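Oniro children's series, production meeting, 10 March 2019

Present: Folke Strömberg (chair), Châu Kim, Vicente Quezada, Shigeru Amano

1. Festival entry
Châu wants to enter two episodes in the Pisstead youth awards. Folke asked what last year's entry got us besides the bill for 300. No answer recorded. Deferred to April.
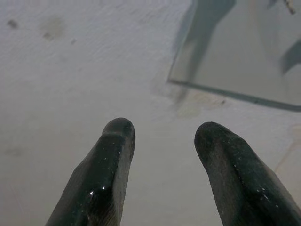
Light gray tabletop, close up

2. Broadcaster
Lirex says it is "very keen" on season 2. Vicente noted they were very keen last time too, and we have no signed paper. No hiring until we do.

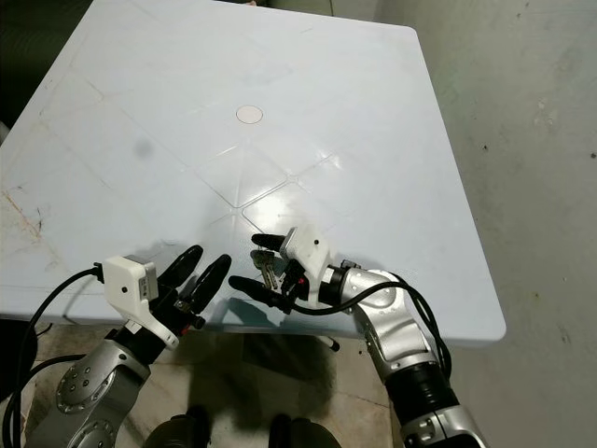 Light blue table with round sticker

3. Scripts
Seven in draft. Shigeru doubts the 44-minute finale will hold kids under ten. Châu disagrees. Shigeru to mark possible cuts.

Apologies: Marcelino Marinho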